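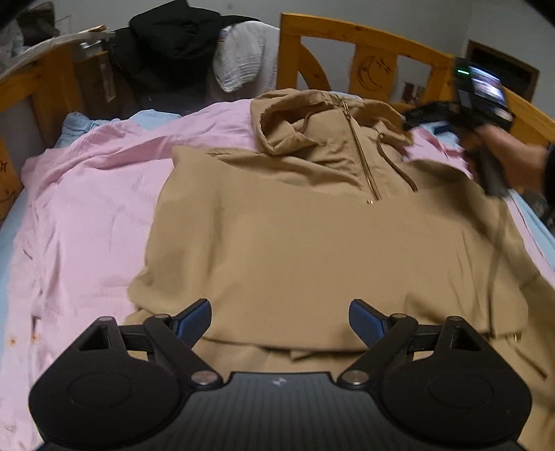 2020年2月6日
報告者:マリソル・リバデネイラ(Clurkstead 作業支援チーム)

衣類たたみ工程の自動化について、10月以降の進捗を報告します。

動作データの収集は、手持ちグリッパーによる実演方式で続けています。対象はTシャツとタオルから始め、現在はフード付きの上着に移りました。ファスナーとひものある衣類は布の寄り方が毎回変わるため、1着に要する時間が長く、計画より遅れています。収録済みの実演は予定数の90%近くです。

作業者への影響は次のとおりです。実演を担当するのは、仕上げ係から異動した4名です。たたみの手順を知っている人ほど習得が早く、外部から人を雇う案は取り下げました。一方、グリッパーを両手で持ち続けると手首が疲れるという訴えが2名からあり、1回の作業を短く区切って休憩を増やしました。この変更は担当者のカルメラ・ビアンキーニの提案によるものです。

仕上げ係の残りの人員については、導入後も検品と例外品の処理を受け持つ方針です。ただし勤務時間と手当の扱いが決まっておらず、説明会では質問がこの点に集中しました。人事のアメデオ・ガッリが改定案を作成中です。

予算面では、グリッパーの指先パッドの交換費が見積もりを上回りました。差額は備品費の範囲で処理しています。

次期は上着の収録を終え、Tindanari の現場で試験運転に入ります。手当の改定案が固まるまで、配置の変更は行いません。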